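Botcombe 4-hour: who's going, and is the new class split daft?

kerbhopper_23
Right, entry list for Botcombe is out and we've got 40 cars, which is the most I can remember for the club enduro. But they've split the old Class C in two, so anything under 247 bhp per tonne now runs as C2 with its own trophy and its own minimum stop time. I'm in two minds. We're in C2 with the hatchback and yes, we might finally get a pot, but I'd sooner finish eighth against everyone than second out of five. What do people think?

MossyPaddock
Good move if you ask me. Last March we spent the whole race getting mugged down the back straight by things with twice our power. Give the little cars something to fight over and they'll keep coming back.

oldslicks
Disagree, sorry. Every year there's another class and another sticker on the door, and I can't follow who's racing who from the bank. My wife gave up after the second round of stops and went to sit in the car with a book.

MossyPaddock
That's a timing screen problem though, isn't it? Sort the screens out and the classes make perfect sense.

oldslicks
Have you ever seen the screens working at Botcombe?

MossyPaddock
...fair.

Ye-rin Lim
I'm sharing the number 13 car with Han-gyeol Jang again and we're C2 as well, so hello kerbhopper! I like the split, but the longer minimum stop is bonkers. We can fuel and swap drivers well inside it, so you just sit there strapped in, staring at a bloke with a stopwatch. If it's about safety then fine, make it the same for everybody.

kerbhopper_23
Yes, that's the bit that bugs me too! The regs say it's to stop people rushing the belts. Are the big cars not meant to do their belts up?

tyrewall_tony
Longer stops for C2 are there because you lot use less fuel and would only need two stops to their three. It's balancing the race overall. Read the appendix.

Ye-rin Lim
I have read the appendix, Tony. It says nothing about fuel — it talks about belts and the fire extinguisher man, and then it says the organisers can change it on the morning anyway.

HG_Jang
Evening all. I rang the club about this and they said the stop time is under review, so don't plan your strategy round it yet. Ours currently lives on the back of an envelope and I've already redone it twice.
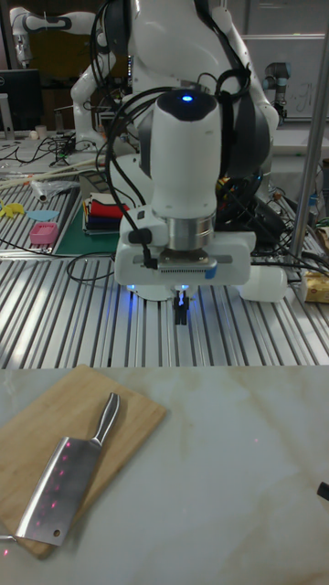

Anyway, the other thing I asked was about night running. Practice goes on until 9 pm, so you do need working lights, even though the race itself is all in daylight. We got caught out by that last time and Ye-rin hasn't let me forget it.

Ye-rin Lim
Nor will I.

oldslicks
I'll be there whatever they call the classes, on the bank by the hairpin with a flask. Still think it should be one race and one winner.

kerbhopper_23
Cheers Han-gyeol, that's really useful, I'd have missed the lights thing completely. Has anyone got a spare left headlamp bracket for a hatch? Will pay in bacon rolls.

MossyPaddock
Got one in the shed, bit bent. I'll bring it down.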